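Skevilholm Toy Library and Play Room
Minutes of the general meeting

Present: Aoife Lenihan (chair), Zoriana Hrytsenko (minutes), and members as signed in the attendance book. Apologies were received and are listed in the book.

The meeting opened at the long end of the play room. The chair asked members to keep coats and bags off the low shelves so the sorting could go on after the meeting.

1. Minutes of the last meeting

Read and accepted with one correction. Under "Repairs" the puzzle with the missing corner piece was listed as the farm puzzle. It is the harbor puzzle. The farm puzzle is complete and may go out on loan.

2. Matters arising

Gate latch. Fixed. The lower screw still works loose and should be checked at closing.

Borrowing cards. The new cards have come from the printer. The spelling of Skevilholm is correct this time. Old cards remain good until they are full.

Rug. A member asked again whether the round rug could be cleaned or should be replaced. Zoriana Hrytsenko has a price of 183 for cleaning and 345 for a new one of the same size. Members were in favor of cleaning. Agreed. The rug will be away for two weeks and story time will use the cushions.

3. Money

The balance was read out. The grant of 3000 from the Udside Neighborhood Fund has been paid in and is to be spent on play materials and storage only. No part of it may go to rent or heating. The chair reminded members that receipts must have the item written on the back if the shop has not printed it.

There was a question about late fees. Some families had paid in coins left on the desk with no name. These have been entered as donations. In future, fees should go in an envelope with the card number.

4. Wooden blocks

Most of the meeting was taken up with this item.

Members had asked for the colored shape blocks to be looked at as a group before any decision on buying more. Over the years several sets have been tipped into the same bins, and the sets differ a little in size and in shade. Zoriana Hrytsenko proposed that the blocks be sorted by shape first and by color second. Another member preferred color first, on the grounds that the younger children put them away that way without being told. After discussion it was agreed that color makes for faster tidying but that shape matters more when a set goes out on loan, as the picture cards ask for a given shape. Sorting will be by shape.

The maple board was also discussed. It is used for block play at table height and members like it because the blocks stand steady on it. One member found it heavy to move alone. It was agreed that two adults should lift it.

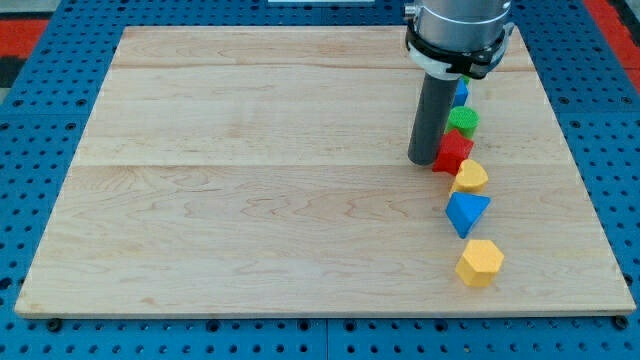 Skevilholm, 19/08/2018

The following points on the blocks and the board were agreed and are to be copied into the room book.

The line game stays on the weekly plan. Children lay out a row of mixed blocks along one side of the board, and the next child copies it or carries it on. The row does not have to be straight. A red star, a yellow arch and a green cylinder are good pieces to include, as the children can name them and they feel different in the hand. Blue pieces may be added as wished. Leaders should leave the rest of the board clear for the child who is copying.

The cylinders are to be offered standing up at first. Children who are ready for it may be shown that they roll when laid down, but not on the board when others are building.

The arches get mixed up with the half rounds from the old Poulain set. The Poulain pieces are thinner. They are to be taken out of the general bins and kept together in the cloth bag on the top shelf. If the bag cannot be found, ask Zoriana.

The stars are the pieces most often asked for and most often missing at the end of the day. A member suggested buying stars alone. The chair will ask whether the supplier sells single shapes. If not, the matter comes back to the next meeting.

Paint. Two members raised chipped paint on the older blocks. Any block with paint lifting is to go in the repair box and not back in the bin. Blocks that are only scuffed may stay in use. There was some disagreement over where scuffed ends and chipped begins. The chair ruled that if a fingernail catches on it, it goes in the box.

Cleaning. Blocks are to be wiped with a damp cloth and dried the same day. They are not to be soaked. Last winter a batch was left in the sink and the ends swelled. The board is to be wiped along the grain, and not scrubbed. It needs oil before the fall. Zoriana Hrytsenko has a part can at home and will bring it. The oil must be left overnight before blocks go back on.

5. Purchase of new blocks

Two offers were laid out. Mundora has a boxed set in a wooden tray with a sliding lid. The other offer is from a local woodworker who can make shapes to order but needs longer.

In favor of the Mundora set: it comes with a tray, the shapes match the cards already in use, and it can be here before the new term. Against: the colors are a little paler than what we have, and the lid was stiff on the sample. In favor of the woodworker: lost pieces can be replaced one at a time. Against: the samples were unpainted and somebody would have to paint them.

A vote was taken by show of hands. The Mundora set was chosen. The chair will order one set to begin with. The woodworker is to be thanked and asked about replacement stars.

6. Storage and labels

The bins under the window are too deep for the blocks and the children empty the whole bin to reach the bottom. Shallow trays will be bought from the grant. Each tray will have a drawn shape on the front and the word under it. Aoife Lenihan offered to draw the labels. A member asked for labels in more than one language. Agreed, provided the lettering stays large enough to read from standing height.

The puzzle rack is to move to the wall by the coat hooks. This leaves the corner free for the dress-up box, which has been blocking the cupboard door.

7. Loans

A family asked whether the toy kitchen may be borrowed for a birthday. Refused, as it is too large for the loan shelf and was damaged the last time it left the building. The small pans and the play food may be borrowed.

Udside playgroup has asked to borrow blocks during August. Agreed, one mixed tray, to be counted out and counted back in by the person at the desk. The Poulain pieces are not to be lent.

8. Any other business

The kettle is slow and should be descaled.

Somebody has been leaving puzzle pieces in the lost property basket. If a piece is found on the floor, it goes in the jar on the desk.

A member asked if the play room could open earlier on rainy mornings. The chair said this depended on who had the key. To be raised again when the key list has been updated.

The chair thanked those who washed the dress-up clothes.

Actions

Aoife Lenihan: order one Mundora set; ask the supplier about single shapes; write to the woodworker; draw tray labels.

Zoriana Hrytsenko: book the rug cleaning; bring oil for the maple board; copy the block points into the room book; update the key list.

All members: check blocks for lifting paint at closing and use the repair box.

The meeting closed and members stayed to begin sorting the bins. The date of the next meeting will be put up on the door.

Minutes taken by Zoriana Hrytsenko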